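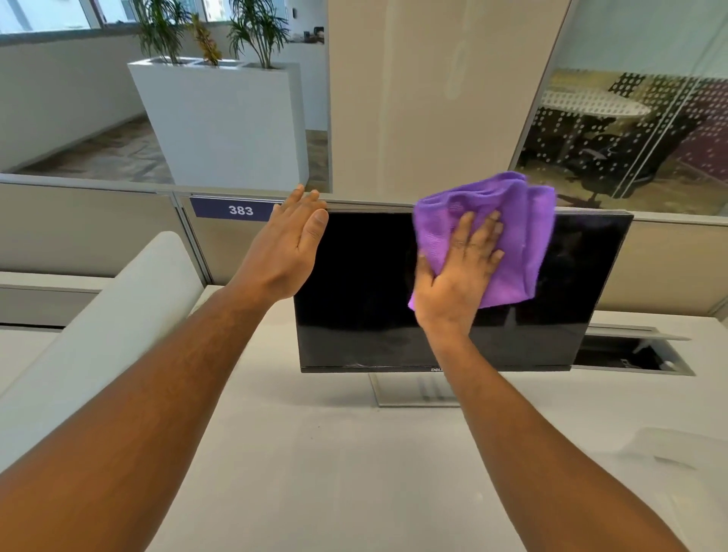 Why does a robot learning to wipe a surface need to know what its other hand is doing?
Wiping pushes on the object being wiped. If the object can tip, slide or turn, one hand has to hold it while the other moves the cloth, and a policy that learns only the wiping motion will shove the object out of place.

Chapter 7
Learning Contact Tasks from Head-View Recordings

7.1 Scope of the chapter

Chapter 6 dealt with tasks in which contact is brief: grasp, lift, place, release. This chapter takes up tasks in which contact is the work itself. Wiping, scrubbing, sanding and polishing belong to this class. The path of the tool matters, but so do the force normal to the surface and the support given to the object.

The main case is the cleaning of a computer monitor on a desk. The right hand wipes the screen with a bunched microfiber cloth, and the left hand rests its fingertips on the top edge of the monitor to steady it. The panel is flat and the two hands have clearly different jobs. The task is still hard to learn. A dark, glossy screen gives few visual features, and its faint reflections move with the viewpoint. The cloth has no fixed shape and hides part of the surface it touches.

7.2 Source of the demonstrations

The method described here is the Sleiman procedure, developed at the Gasolcombe laboratory for training two-armed machines from human recordings. People carry out ordinary office and household tasks, and the motion of both hands is recovered from video taken at head height. No robot is needed during recording. The Ulska set, used in all worked problems in this chapter, was collected in this way.

Each recording is divided into segments of up to 30 seconds. A segment carries 3 labels: the role of the left hand, the role of the right hand, and the contact state of the tool. Roles are drawn from a short list (hold, steady, move, idle). Contact state is either on or off. Labels are assigned by hand for a small share of the set and carried over to the rest by a classifier, whose errors are treated in Section 7.6.

7.3 Separating support from action

Let the two hand paths be written as x_L(t) and x_R(t). A simple learner fits both paths together and reproduces them as one motion. This works when the object is the same size and stands in the same place as in the recording. It fails when the object moves, for the supporting hand then closes on empty space.

The Sleiman procedure instead fits 2 policies. The support policy is expressed in a coordinate system attached to the object, so that "top edge, near the left corner" keeps its meaning on a wider or narrower monitor. The action policy is expressed in the plane of the surface. A screen turned slightly on its stand changes that plane but leaves the stroke pattern as it was. The policies share one signal, an estimate of the wiping force, which the support policy uses to set its own resistance.

Force cannot be read from video. It is estimated in a later step on the robot, using the Driltivus wrist controller, which limits normal force while the stroke is followed. Readers who skipped Section 4.5 on compliant control should return to it before going on.

7.4 Terms used in this chapter

Support hand: the hand that limits motion of the object.
Action hand: the hand that moves the tool.
Stroke: one continuous path of the tool with contact state on.
Coverage: the share of the target surface passed over by at least one stroke.
Drift: displacement of the object between the first and last stroke.

Coverage and drift are reported together throughout. Section 7.5 derives both from the recovered hand paths, beginning with the case of a flat surface and a support hand that does not change its position.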